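Gandholm Drain & Pipe Help: Questions We Get a Lot

Short pieces of pipe, and the long stories that come with them
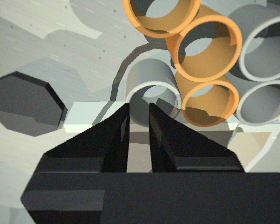 Answers by Aurelia Bogdan | Front counter, Gandholm Plumbing Supply | Last touched up in August

Do you sell pipe by the foot?
Yes. We also sell it by the length, which is cheaper per foot and will not fit in your car. Bring your measurements. "About as long as my arm" has been tried, and the arm was at work that day.

Which size do I need for a kitchen sink?
Usually an inch and a half for the drain arm, but look at what you have before you buy. The size is often printed on the side of the old pipe, under the grime. Wipe first, then read, then drive over.

Can I return a piece you cut for me?
No. It's yours now. Uncut lengths and fittings can come back within 30 days if they're clean and glue-free. Cosmin Jitaru inspects the returns and has a very good nose.

Why does my sink gurgle?
Air is getting pulled through the trap. Either the vent is blocked or there isn't one, and in our older neighborhoods we wouldn't bet on the vent. A gurgle after every flush upstairs is worth a plumber's visit.

Is drain cleaner okay?
We sell it, so we'd like to say yes. Try a plunger and then a hand snake. If you've already poured something down there, tell whoever opens the trap. They have eyes and would like to keep them.

How much does a snake rental cost?
See the board by the register. The hand snake goes out by the day and the powered one by the half day, with a deposit. Please rinse it. We can't stress the rinsing enough.

Can I glue two different plastics together?
Not with whatever is in the can on your shelf. Ask for a transition coupling. The all-purpose cement has its fans, and we see them again on Friday.

What is the Stakix rack?
The offcut rack at the back of aisle 2. Everything on it is under two feet and priced to leave. People use the pieces for hose guides, seed starting and, in one case, a marble run that Idalina Mendes says took over her dining room.

Do you install?
No. We keep a list of local plumbers at the counter. Relu Iordache is on it and answers his phone, which puts him ahead of the field.

When should I come in?
After 10 in the morning. Before that it's contractors, and they know what they want.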